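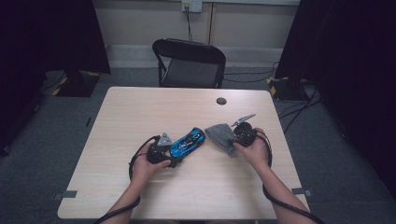 ok so Prys Prydderch just walked out of the Maddocks show mid interview. like 3 questions in

host asked if the Drornedard breakup was why the Illness tour got pushed to December. dead silence. then "next one please"

next one was ALSO about the breakup lol

mic off, gone. they cut to an ad for mattresses

for anyone asking, Drornedard is the other singer, they did that duet in Urkberg. 4,000 people crying in a hockey arena, me included

his team put out a statment already. "scheduling conflict." sure

869 replies under it and every one is the mattress ad

my ticket was 40 bucks and they better not cancel, I already asked for the day off

update, he posted a selfie from the parking lot. no caption. sunglasses. Drornedard liked it???

going to bed, somebody text me if theres a song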